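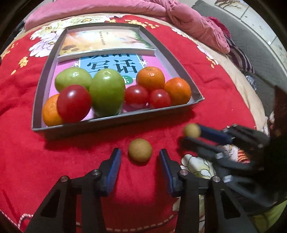

Prornton Open Day Recordings: Read Me First

Version 3
Last edited February 21, 2023

What is in this folder

This folder holds the recordings made during the open day at Prornton, where our group Storkine showed hand-held grippers to the public. The visitors could take the grippers in their own hands and pick up small things from the table or from the bed, and put them in a tray. There are 3276 recordings. One recording is one pick and place, or one try of it.

We made this folder for people who want to train or test a robot arm on picking. It can be also used by teachers who want to show how people move when they hold a gripper in place of using the fingers.

How the day went

The demonstration had two stations. At the first one, named Craddock in the file list, the visitor stood at a table with blocks and cups. At the second one, named Lolard, the visitor worked over a bed with a cover on it, with fruit, books and other things of the home. The Lolard station was more popular than we planned, and the line for it was long until closing time. For this reason the two parts of the folder are not of equal size.

Each visitor got a short explanation, then three free tries which we did not save. After that the recording started. One turn was 40 seconds at most. If two visitors came together, they could work at the same time, one gripper for each, or one person could take both. We did not write down which of the two it was, and this is a thing we would do differently.

Children were welcome with an adult. No faces were kept. We looked through all files before the release and removed those where a face came into view.

Folders

craddock: table station, blocks and cups
lolard: bed station, fruit and home things
lists: one text file for each station, with one line for each recording
notes: remarks from the people who ran the stations

What is in one recording

video: from the camera on the gripper, wide lens
opening: how far the two fingers are open, in millimeters
path: position and turn of the gripper over time
label: done, not done, or unclear

The label was given by one person after the event, and a second person checked a part of them. "Unclear" means that the object left the view before the end. Please do not count these as failed.

Known problems

The lens is very wide, so straight edges look bent, mostly near the corners. We give the video as it was recorded. The correction values are in the lists folder, in the file lens.txt.

When a gripper moves fast it becomes blurred. This is seen often when the second gripper comes in from the side. We left these parts in.

Small round fruit rolls on a soft cover. In many Lolard recordings the visitor needs a second try, and both tries are in the same file.

The clock of one gripper was late compared with the other during the morning. The files which have this problem are marked "shift" in the list.

How to start

Unpack one station first, the whole folder is large. A good small test is the first 3000 lines of the opening data from any file, it is enough to see several times the fingers close and open again. The path data starts from zero for each recording, so you can not compare positions between two recordings without the extra file named start.txt.

Use

You may use the recordings for research and for teaching. Please write "Prornton open day, Storkine" in your text. Please do not sell them.

Next release

In April we plan to add the recordings from the afternoon which are still being checked, and a better list of objects for the Lolard station. If you find a wrong label, send us the name of the file and the time, and we will correct it in the same release.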